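Chapter 3
Desks That Live in Cabinets

Most books on home storage begin with closets. We begin with the desk, on the grounds that a closet has a door and can keep its secrets. When the first edition of this book went to readers in August, the chapter on desks drew more mail than all the others put together, much of it defensive.
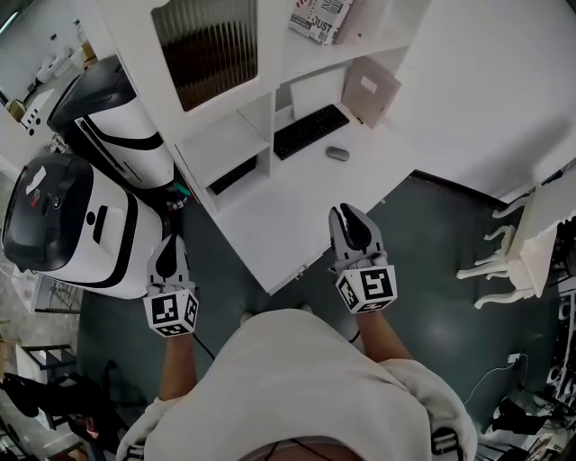 A built-in desk makes a promise: everything you need will be within reach and nothing else will be. The promise lasts until you sit down. Paper is the usual culprit, and paper likes to lean. A cardboard folder propped up behind the keyboard takes very little of the working surface, and it will stay propped up for years if you let it. Give it a date to leave. The mouse, being small and wireless, needs no such supervision – it will wander off by itself.

Shelves are a different problem. In the Hamdy method, which we follow with some grumbling, each open cubby gets one kind of thing and a little air around it. Our readers tend to be generous with the things and stingy with the air.

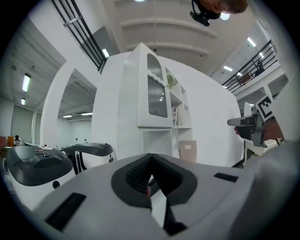 Figure 3.1. Cabinet and open cubbies set into a curved wall, with a plant on an upper shelf.

Doors come next. Ribbed glass is the diplomat of cabinet fronts, admitting that you own things while declining to say which. Plain glass tells all. The Zorkholm catalog lists 20 door styles, and we will look at three of them in Section 3.2, along with the Skindeck hinge and its many moods. 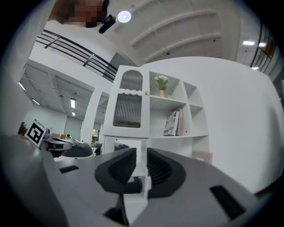
What should go on an open shelf first?
Whatever you reach for every day. Ornaments can have the space that is left, if there is any.

Before reading on, empty one shelf of your own and put the contents on the floor. You will need them for Section 3.1.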